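Getting Started With the Tellia Hand-Held Gripper (A Review That Turned Into Instructions)

Korkska sells the Tellia as a kit: one gripper you hold in your fist, a spare set of finger pads, a camera mount and a booklet that assumes you wrote the booklet. It costs 392 dollars. I've had mine since August and I like it, which surprised me, given our first evening together.

1. Fit the finger pads before anything else. They're rubber, they're stubborn, and the left and right ones are not interchangeable, whatever your thumbs tell you. Push from the back until the pad sits flush in the housing.

2. Check the screws on the deck. Mine arrived with one loose. Snug is enough — the housing is plastic and will remember what you did to it.

3. Mount the camera and look at the preview. You want both pads in view with some room above them. If you see mostly ceiling when you hold it level, tip the mount down two notches.

4. Start with something light and stiff. Squeeze slowly, let the pads settle, then lift. Soft things and round things can wait until you've stopped swearing.

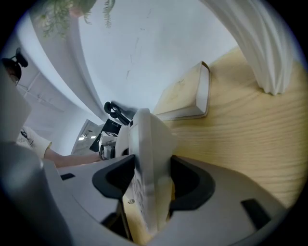 A white plastic piece held upright between the pads.

5. Do one pick over and over. Elsie Goodall, who talked me into buying this, told me to do 800 before I formed an opinion. I formed several by 13. She was right all the same, and by Saturday my grip had stopped wobbling.

6. Go through your clips the same day. Toss any where the object slips, unless slipping is what you're studying.

What I'd change: the trigger is stiff for small hands, and the screen that warns you about a full memory card does so after the card is full. The Ruiz-Ortega gripper handles both better, but it's heavier and your wrist will file a complaint.

Spare pads come from Pliltby in packs of 2. Order a pack with the kit and save yourself the second shipping charge.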